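Siltulmont Foundation for Spinal Research

The Siltulmont Foundation for Spinal Research is a nonprofit organization that pays for studies of spinal cord injury and for training in community rehabilitation. It is governed by a board of directors and has its main office in Gernstead. The foundation does not run a hospital or treat patients.

History

The foundation grew out of a patient support group that met in Gernstead. Its first grants covered travel costs for people taking part in hand function studies. Brynhildur Kragh, a physical therapist, became the first chair of the board and held the post for two terms. Under her the board adopted a rule that at least four directors must have a spinal cord injury themselves. The Wesow Fund, a smaller charity with similar aims, merged into the foundation on May 1, 2021, and its open grants were carried over without change.
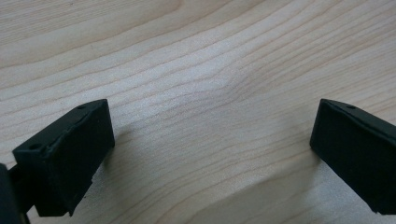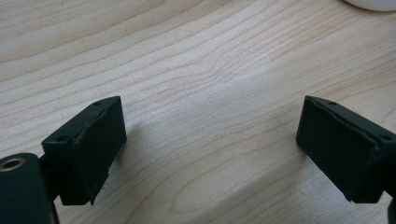
Governance

The board has 14 seats. Directors serve terms of three years and may be reappointed once. New directors are named at the annual meeting in October – vacancies that arise between meetings are left open until then. A director who works for a grant applicant must leave the room during the vote, and the absence is entered in the minutes.

Grants

Two kinds of grant are offered. Project grants run for up to two years and go to research teams. Rinaldi grants are smaller, last 22 weeks, and are open to therapists who want to test a change in daily practice. The foundation has made 143 project grants and roughly 785 Rinaldi grants. Each application is read by two outside reviewers and one reader with a spinal cord injury – all three scores carry equal weight. Final reports are due within six months of the last payment.

Related articles
Spinal cord injury research
Peer review of grants
Wesow Fund
Gernstead
Nonprofit board of directors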